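Skip to content
Home Talks Notes About Contact
Search this site Enter keywords Go

Speaker notes: Teaching a gripper by hand, one boring clip at a time

Slide 1. Title

Hi everybody, thanks for sticking around for the 4:30 slot. I know there's coffee out there and I know I'm standing between you and it. I'm Ho-yin Choi, I run data collection at Nindimow, and what that means day to day is that I walk around with a gripper in my hand picking things up and putting them down again. (Pause for the laugh. If there's no laugh, keep moving.)

Slide 2. Where we started

Back in November we had 80 clips. All of them were me, all of them were at my own desk, and in every one I was picking up the same mug. We trained on that and the policy got really good at my mug! Then we moved the mug one desk over and the arm went for the spot where the mug used to be. I watched it close on air 9 times in a row before I hit stop.

So we had to go get more examples, and we had to get them from more hands than mine. We're at 3,000 clips now. I want to spend most of this talk on how we got there, because the training side is covered in the Losteck session tomorrow morning and they'll do it better than I can.

Slide 3. The tool

Pass the spare around the room here — ask people to squeeze it gently. It's the Dumlao handheld, two fingers, camera riding along with the hand. You hold it, you do the task the way you'd normally do it, and the recording gives us what the gripper would see plus how far open the fingers are. No arm in the loop at all. I like that a lot, since my arms are cheaper and I can take them on the train.

The fingers wear down, by the way. If you build your own, make them easy to swap. We keep a small box of them and I still run out.

Slide 4. What a clip looks like

A clip has a start, a reach, a grasp, a move, a release and an end. That sounds obvious until you have 12 minutes of footage and you're trying to work out where one try stops and the next one begins. Our rule is that every clip opens with the fingers wide and ends with the fingers wide. New people forget the second part all the time. They let go, they relax, they hit the button, and the last few moments of the release are gone.

The other thing I'd say is leave some quiet time in. Hold the gripper open over the table for a breath before you go for anything. When I started I trimmed all of that out because it looked like dead space, and the policy came back jumpy, always wanting to grab something. We put the quiet bits back and I've left them alone ever since.

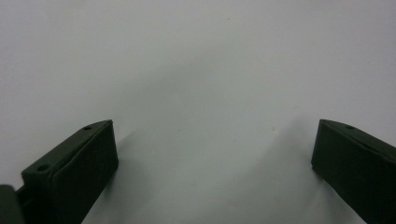

Slide 4: fingers open over plain white, nothing between them.

Leave this one up for a second and let people look. You're seeing it the way the policy does, with the fingers coming in from the bottom. Ask the room what they notice. What I want somebody to say is "shadows." There's a soft gray one next to each finger, and those matter more than you'd think on a pale surface. A model can take a shadow for a thing. So we want plenty of examples with soft shadows and no object, under lots of different lights, labeled as what they are.

Slide 5. Getting other people to do it

Okay, this is the part I get the most email about. How do you get people who aren't on your team to record good clips?

Keep the first session short. We do 70 clips per person and then we stop, even if they're having fun. Hands get tired, and tired hands start taking shortcuts like dragging a thing across the table when they should lift it. You can see it in the data if you sort by time.

Give them one page of instructions. Ours used to be six pages, and I wrote them, and I was very proud of them, and I don't think a single person got past page two.

And don't correct them while they're recording! I did this for weeks. "A little slower, a little to the left." All I got was lots of clips of people doing an impression of me. Let them fumble a bit. A missed grasp followed by a second try is a great example and we keep those — just tag them.

Slide 6. Sorting the pile

Everything goes into Prernance, our review tool. Short demo if the wifi is working, otherwise talk over the screenshots. Each clip gets one of three tags: clean, recovered, or toss. Toss is for a blocked lens, a dropped gripper, or a phone call in the middle. If I argue with myself over a tag for longer than the clip itself lasts, it goes in recovered and I move on.

Slide 7. Stuff I still don't know

How many quiet clips is too many? I really have no idea. Also whether left-handed recordings need their own balance, and whether we should be mixing in clips from the old fingers. If you've tried any of this, come find me at the coffee table.

Questions. Repeat each one into the mic before answering, I always forget.

We use cookies to remember your settings and see which talks get read. Accept Manage choices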